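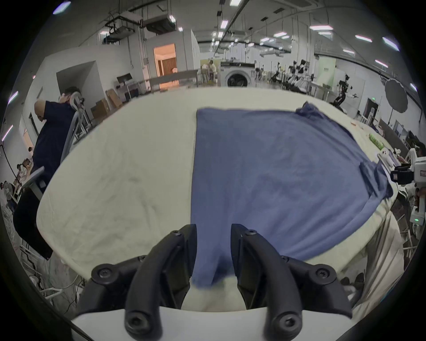
Dimensional Change of Cotton Jersey in Household Laundering
Final report, Textile Testing II
Renato Mansilla

1. Purpose

Cotton jersey shrinks more in length than in width because the knitted loops are stretched lengthwise during finishing and relax when the fabric is washed. This project measured that change over five wash cycles for two fabrics, coded Lanitis and Forsberg after the mills that supplied them. A secondary aim was to compare tumble drying with flat drying.

2. Materials and method

Both fabrics were single jersey, 100% cotton, piece dyed. Specimens were cut 500 mm square and conditioned overnight before marking. Each carried three pairs of benchmarks in each direction, set 350 mm apart with indelible ink.

Washing was done at 40 °C in a front-loading machine in the Drurnby laboratory, with spin speed fixed at 1,000 rpm. Ballast was added to bring the dry load to 2 kg. Half of the specimens were tumble dried on the normal setting and half were dried flat on a mesh rack. Benchmarks were read after conditioning, with the specimen laid on a smooth surface without tension.

A total of 882 readings was entered. Six were rejected because the ink had spread and the edge of the mark could not be located.

3. Results

After five cycles with tumble drying, Lanitis had shrunk 7.1% in length and 3.4% in width. Forsberg had shrunk 4.8% and 2.9%. Flat drying reduced the length figures to 4.0% and 2.6%.

Most of the change came early – the first cycle accounted for more than half of the final length shrinkage in every group. Between the fourth and fifth cycles the difference was within reading error (0.3%).

4. Discussion

The Lanitis fabric had the lower stitch density, which is consistent with its larger relaxation. Spirality was visible in both fabrics after the second cycle but was not measured. Water hardness was not controlled, and the laboratory supply was changed over in March between cycles three and four.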